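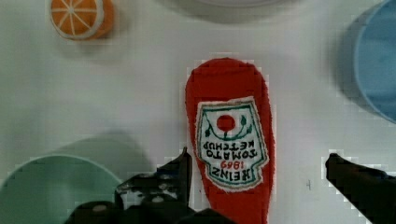 Figure 4. Wrist view used by the grasp module, with the ketchup plush between the open fingers.

4.2 Grasp estimation on soft objects

The grasp module in Drunder takes one wrist frame and returns a center point, an approach angle and a finger opening. It was trained on 1372 wrist frames collected on the Zullville bench. Soft objects were the hardest group. A fuzzy outline gives a noisy mask, and dark fingers close to the object tend to be merged with it. We mask the fingers with a fixed template – the wrist camera does not move relative to the gripper – and fit the angle to what remains.

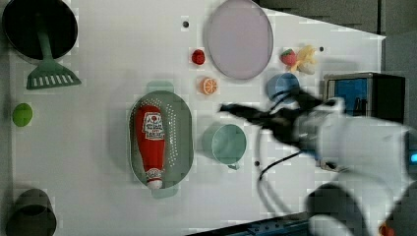 Drunder keeps a table state that the planner reads before each motion. The state is built from the overhead camera by the Lerance detector and stores one entry per object, with an optional parent. Containment is decided by mask overlap, so the ketchup bottle lying in the colander is stored with the colander as its parent, and the planner lifts straight up before any sideways travel. Entries under the arm are held at their last known pose for 2 seconds and then marked stale.

The parent link is dropped once the object is detected outside the container. We found this rule too eager when the arm hid part of the rim, and the Sowerby planner now waits until the gripper has left the object. With this change, 322 logged runs were replayed offline at a step of 200 ms.

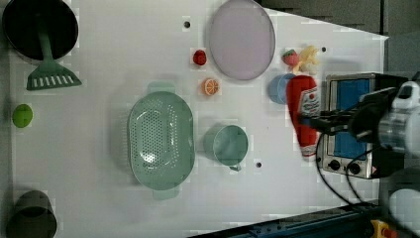
Figure 5. Overhead view with the gripper over the ketchup bottle, outside the colander.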